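Filed under: Student Projects / Materials and Surface Design

Thin Timber Screens for Low Winter Light: Project Report

October 17, 2020

1. Background

The project looked at whether a perforated timber screen could be fixed inside a large south-facing window to cut glare without making the room behind it dark. The window is in the reading room at Plondunside, a former school now used as a shared study building. In February the sun comes in low across the tables for much of the afternoon, and the blinds are usually left down with the lights on.

Our group was asked to propose a screen that could be made in the department workshop and fitted without drilling into the stone.

2. Pattern

We drew three patterns. The first was a plain grid of round holes. The second used slots set at an angle. The third, which we called Arholm, used slots that got narrower towards the bottom of the panel, so that more light came in high up and less at table height.

All three were drawn to the same panel width of 700 mm. Each panel was to be 9 mm birch ply. We tried thinner sheet for the first test piece but it bowed after a weekend in the store, and we did not go back to it.

The final Arholm layout for the full window has 1,269 slots. The file had to be split before the cutter would accept it. Two of the splits ran through a row of slots and left a small step in the edge, which we sanded by hand.

3. Method

A model of the room was built at 1:10 and placed under the lamp in the daylight lab. The lamp was set to match the sun's height in mid February. We took readings at table height in five places, first with no screen and then with each pattern in turn. The inside of the model was painted matt white for the first set of readings. This was wrong, as the real room has dark panelling up to the sills, so we repainted the lower part and repeated everything. Only the second set is used here.

4. Results

The round holes cut the glare least and threw bright spots onto the tables, which people found distracting when we tried a full-size sample against the window. The angled slots gave the lowest readings but the back of the room became too dim to read in.

Arholm came between the two. Readings at the back of the room stayed at or above 200 lux, and the tables nearest the window no longer had a hard bright edge across them. It was also the slowest to cut.

5. Finish

Samples were finished with clear oil, white oil and a water-based varnish from Tsikata. The white oil made the sides of the slots lighter and seemed to spread the light a little more, but we did not measure this separately. The varnish raised the grain and needed two extra rounds of sanding.

6. Further work

The fixing is not solved. The sprung frame we borrowed from the Steltari shelving system holds one panel well but slips with two stacked. A timber frame wedged between sill and head would be the next thing to try. We would also take readings for a cloudy day, which we left out for lack of time.

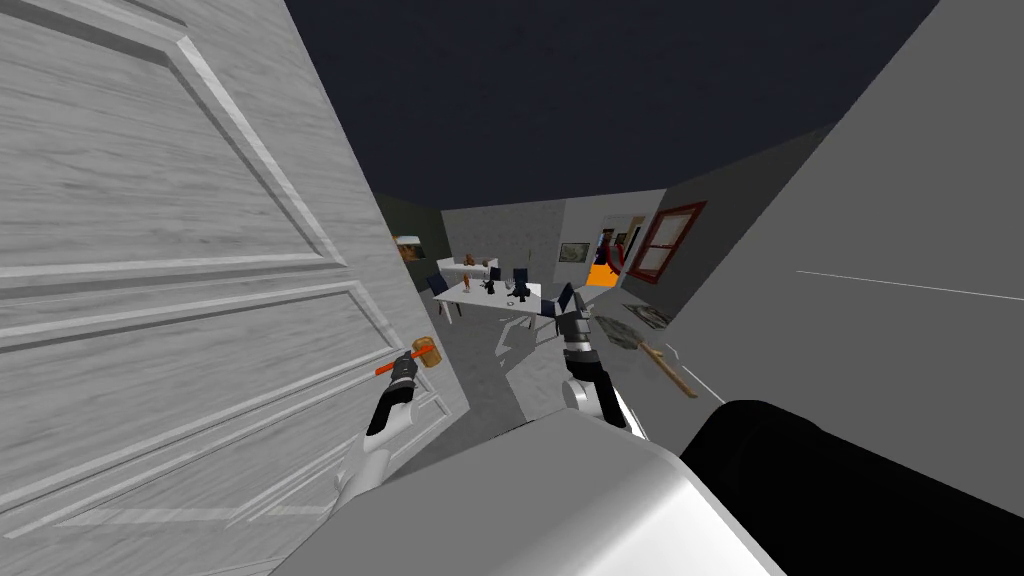
Can the screen be taken down in summer?

Each panel lifts out of its frame separately, so the screen can be removed and stored flat when the sun is higher and the glare is less of a problem.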